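ゲーム知的財産 相談広場
カテゴリ：著作権・ライセンス ＞ 利用者が制作した二次的コンテンツ

質問
閲覧数 2,594　回答 3件　状態：解決済み

改造データ（MOD）の素材を販売元が公式追加コンテンツに取り込んだ場合の権利関係について

投稿者：Shobha Bangera

標記の件につき、ご教示をお願いいたします。

当方は、Cleltano社が販売するシミュレーションゲーム「Skolemholm」向けに、有志五名で建築物の改造データを制作し、無償で公開している団体の連絡担当です。公開中のデータには独自に作成した三次元モデルが368点含まれており、いずれも元のゲームのデータを流用せず、当団体の構成員が一から制作したものです。

本年10月、同社より有償の追加コンテンツが発売されました。その中に、当団体のモデルと形状およびテクスチャの配置が一致すると思われるものが複数確認されました。同社からの事前の連絡はなく、クレジット表記にも当団体の名称は記載されておりません。

利用規約（英語版）には、利用者が作成したコンテンツについて「会社に対し、全世界における無償、非独占的かつ取消不能の利用許諾を与える」旨の条項があります。日本語版の規約には「取消不能」に該当する文言が見当たりません。

つきましては、次の点について見解を伺いたく存じます。
1．上記の条項により、同社は有償の商品に当方のモデルを収録することができるのでしょうか。
2．クレジット表記を求めることは可能でしょうか。
3．英語版と日本語版の規約に相違がある場合、いずれが優先するのでしょうか。

なお、構成員のうち二名は国外に居住しております。
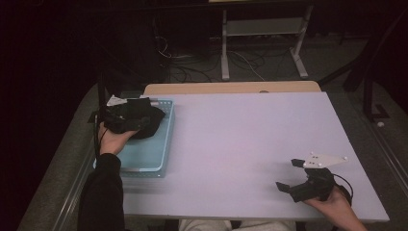

白い台の上の水色のトレーと黒い布

現時点では訴訟等を想定しておらず、まずは同社に書面で照会することを検討しております。書面の作成に際しての留意点がございましたら、併せてお知らせください。

回答1（質問者が選んだ回答）
回答者：Roland Mottram　役に立った 283

ご質問の順に従い、一般論として回答いたします。個別の事案に関する法的判断ではない点をご了承ください。

1．について。利用許諾条項は著作権の譲渡を定めるものではなく、引用された文言を前提とする限り、三次元モデルの著作権は原則として制作者に残ります。しかしながら、許諾の範囲に商業的利用が含まれるか否かは、条項全体の読み方によります。「あらゆる目的で」「商業目的を含む」「再許諾可能な」といった文言が前後にあれば、有償商品への収録も許諾の範囲内と解される可能性が高くなります。反対に、利用目的が「本サービスの運営および宣伝のため」等に限定されている場合には、範囲外であるとの主張が考えられます。条項の全文をご確認ください。

また、規約がどの時点で、誰との間で成立したかも問題となります。モデルを制作した方と、配布サイトへ登録した方とが異なる場合、制作者本人が規約に同意していたかを整理しておく必要があります。共同で制作されたモデルについては、日本法上、共有に係る著作権の行使に共有者全員の合意を要する点（著作権法第65条第2項）にもご留意ください。

2．について。日本法が適用される場合、著作者は氏名表示権（同法第19条）を有しており、著作者人格権は譲渡することができません。ただし、多くの規約には著作者人格権を行使しない旨の条項が置かれています。当該条項の有無により結論が異なります。加えて、利用の目的および態様に照らし、著作者の利益を害するおそれがなく、公正な慣行に反しないときは、表示の省略が認められる場合もあります。

3．について。規約の末尾に「英語版を正文とする」等の定めがあるかをご確認ください。定めがあれば、原則としてそれに従うこととなります。ただし、利用者が日本語版のみを提示されて同意したという事情があれば、日本語版に基づく主張の余地も残ります。準拠法および裁判管轄の条項も同じ箇所に置かれていることが一般的です。

照会の書面については、対象となるモデルを番号で特定し、制作過程を示す資料（作業ファイル、更新履歴、公開時の記録）を手元に確保した上で、事実の確認を求める文面とすることをお勧めいたします。初回の書面で侵害と断定する表現は避けるのが無難です。規約は予告なく改定されることがありますので、公開当時の版と現行の版の双方を保存してください。

回答2
回答者：Miloslav Jurčo　役に立った 12

規約に同意した以上、何も請求できません。どの会社の規約も同じです。以前、Masowというゲームで同様の話がありましたが、結局そのままになったと記憶しています。

　返信（Sneha Dubey）
　規約の内容は会社ごとに異なりますので、「何も請求できない」と一律に述べるのは適切ではないと考えます。Masowの件についても、出典をお示しいただけますでしょうか。

回答3
回答者：Ehsan Yazdani　役に立った 41

回答1に補足いたします。モデルの制作に外部の素材集を使用されていないか、事前にご確認ください。当方が過去に関与した案件では、「Reinholz」という素材集に由来する部品を双方が別個に使用しており、形状の一致はそれが原因でした。素材集の利用条件によっては、当該部分について権利を主張することができません。

また、建築物のモデルについては、実在の建物を忠実に再現したものであるか、創作的な変更を加えたものであるかにより、著作物性の評価が分かれることがあります。件数が多い場合は、独自性の高いものを数点選び、先に比較資料を作成されるとよいでしょう。費用の面で不安があるときは、弁護士会の相談窓口等のご利用もご検討ください。

質問者からのお礼（2019-11-15）
各位のご回答に感謝申し上げます。規約の全文を確認いたしましたところ、日本語版の末尾に英語版を正文とする旨の記載がございました。著作者人格権に関する条項は、いずれの版にも見当たりませんでした。まずはモデルの制作者を一覧に整理し、国外の構成員の同意を得た上で、クレジット表記の件を中心に照会いたします。素材集の使用についても現在確認を進めております。

本ページの回答は投稿者個人の見解であり、当サイトがその正確性を保証するものではありません。回答の投稿は一件につき1,000字以上となる場合、分割して表示されることがあります。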